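Rirkano Robotics Club
Arm Cell Safety Checklist, Room 703, with reviewer's comments
Cell: Cilport (CRX-5iA, simulation first, then the real arm)
Student team: Steyn
Checked by: Safta Radu
Team lead: Cornel Munteanu
Month: November

First of all, thank you to the whole Steyn team for having the binder open and the chairs pushed in when I arrived. You would be surprised how much easier that makes my evening! I have gone through the list in the usual order and written more than the little boxes really allow, so please read the comments as well as the marks.

PART A. BEFORE ANYONE TOUCHES THE PENDANT

A1. Supervising adult in the room and named on the sign-in sheet. PASS
Octavian Bălan signed in at 4:10 and stayed to the end.

A2. Long hair tied back, sleeves rolled, lanyards off. PASS
One lanyard came off after a reminder. Cosmin, I know you like the pins on it, but it goes in the drawer.

A3. Emergency stop pressed, released and logged. PASS
Logged by two people, as we ask. The handwriting could be kinder to my eyes.

A4. Floor tape intact on all sides of the cell. FIX
The tape is lifting by the door again. Flavonex gave us a good thick roll last spring and there is plenty left in the supply closet, so please redo the whole strip and don't patch it.

PART B. PROGRAM REVIEW IN SIMULATION

B1. Program runs start to finish in simulation with no collision warnings. PASS
Three clean runs in a row, saved to the team folder.

B2. Approach height over the tray agreed and written down. COMMENT
Cornel and Cosmin had two different numbers, one in the notebook and one in the program. The program had the safer one -- lucky this time! Pick one, write it in both places, and have somebody initial it.

B3. Arm speed limited for the descent toward the tabletop. PASS
I would still like the last little stretch slower. The fingertip gets very close to the wood, and a small mistake in the table height that means nothing on a screen can mean a bent finger on the real arm.
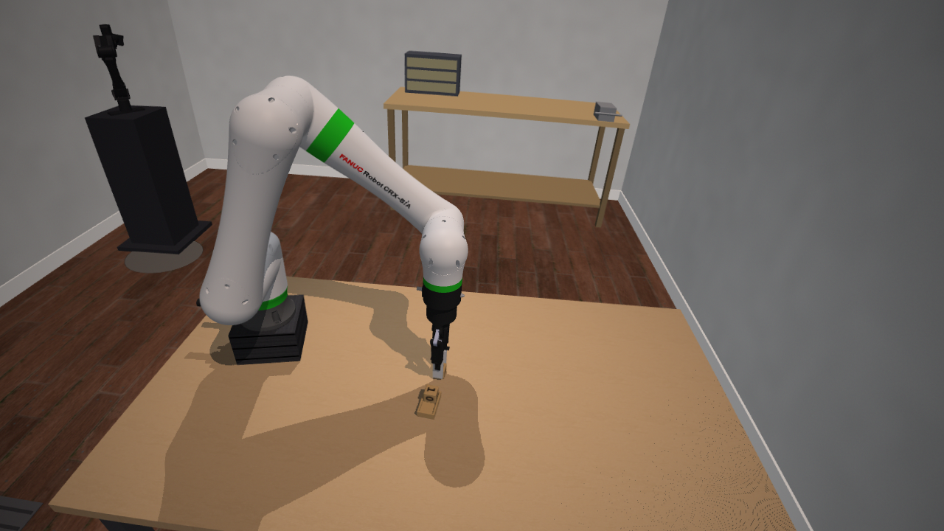 B4. Table height and tray position measured in the real room and copied into the model. FIX
This is the one I fussed over last year too, so forgive me for going on. The tray does not have to sit square to the table, but the angle in the model has to match the angle in the room, and at the moment the team is matching it by eye. Brândușa Ciobanu has a printed corner template from her own project and has offered to lend it. Please take her up on it.

B5. Cube orientation recorded at the start of each run. PASS
Nicely done, with a column for the top face and another for the front.

PART C. FIRST RUN ON THE REAL ARM

C1. All items marked FIX above are closed. NOT YET
A4 and B4 are still open, so no power to the real arm until I have seen both.

C2. One student on the pendant, one on the stop button, everyone else behind the tape. TO BE CHECKED
We talked it through and everybody knew their spot. Swap roles after each run so the same person isn't always on the button.

C3. Gripper fingers checked for looseness by hand, power off. TO BE CHECKED

Next visit: as soon as Cornel tells me the tape and the template are done. I can usually come by after 4, and I will bring a fresh copy of this form for Part C.

Signed, Safta Radu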